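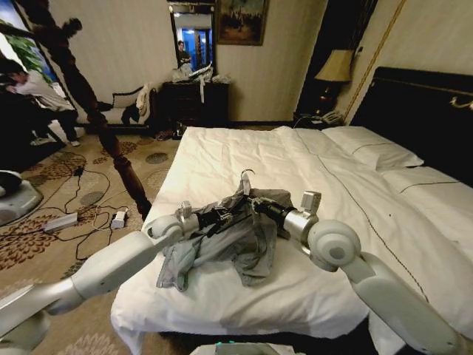 Figure 3. Two-arm handling of a gray garment on the bed, with the hanger hook showing at the top.

4.2 Equipment planning for the furnished room

The budget for the furnished-room trials was drawn up before any hardware was ordered, and it was revised twice. The first version treated the robot as nearly the whole cost. It listed the platform, one set of spare fingers and shipping, and left everything else under a single line called "site." Garment work on a bed does not fit that plan well. A duvet gives under the load, the reach changes with the side of the bed the robot works from, and cables have to run across carpet to wherever the base is parked.
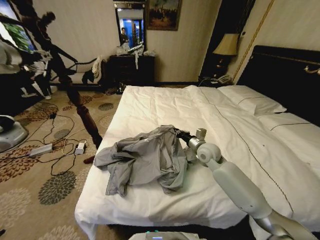
We therefore split the second version into three accounts: platform, site power and consumables. Site power covered extension leads, power strips and adapters, and it was priced per room. Consumables covered shirts, hangers and bedding. The Terkerine planning sheet, which we adapted for this purpose, assumes that garments are replaced after 400 grasps. We had no data of our own to argue for another number and kept it. For the full series this came to 19 shirts, all bought in one order in May so that fabric weight would not vary between sessions.

Quotes for a second platform were requested from Stalletti and Engebretsen. Both priced the arms and base together, but only Engebretsen listed the grippers as a separate item. That made a difference to us, as we expected the fingers to wear out well before the arms did.
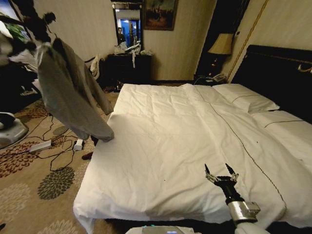 Room time was the item we judged worst. Vata, the booking office for the site, charges by the half day, and setup counts as paid time. We had planned for 195 hours in total, with setup folded into that figure — a mistake we corrected only in the third version, where setup and teardown have their own line. 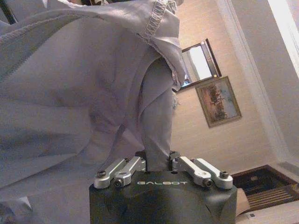

Wrist cameras were also moved out of the platform account. They are small parts, but they sit close to the cloth and the fingers, and a replacement can hold up a whole booking if none is on hand. The final plan carries 2 spares per robot, along with a full set of finger links and screws. Costs for staff time are left out of this section and are given with the session schedule in Section 4.3.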